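Sigrun Tveit had played 811 minutes for Stanell before she scored, and she says she was aware of every one of them.

"People are kind about it, but a forward knows," she said after training. "You start taking the shot too early. I did that from November on."

The goal came in the last home match of the season, a low finish from a corner that Kostidach failed to clear. It was enough for a 1-0 win in front of 600 people and kept Stanell in the division.

Tveit joined from Darkari last summer and was given the number 11 shirt. She had expected to play on the left. Coach Ehsan Bukhari moved her inside after two games.

"She didn't like it, and she told me so," Bukhari said. "I asked her for eight matches. After that we could argue again."

They did argue again, both say, mostly about how deep she should drop to get the ball. Bukhari now lets her decide.

Her contract runs out this summer and Talpur have asked about her. Tveit would not say much on that.

"I have an offer here and I haven't signed it. My knee needs a rest first, then I'll sit down with my dad and read it properly."

Bukhari wants an answer before preseason. "I'd like to know who my striker is," he said. 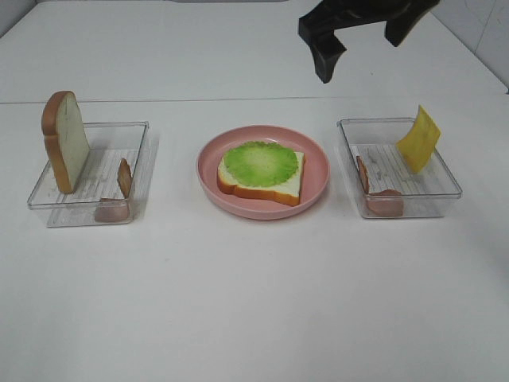 Toy bread and ham in a clear tray, next to a pink plate. May 2019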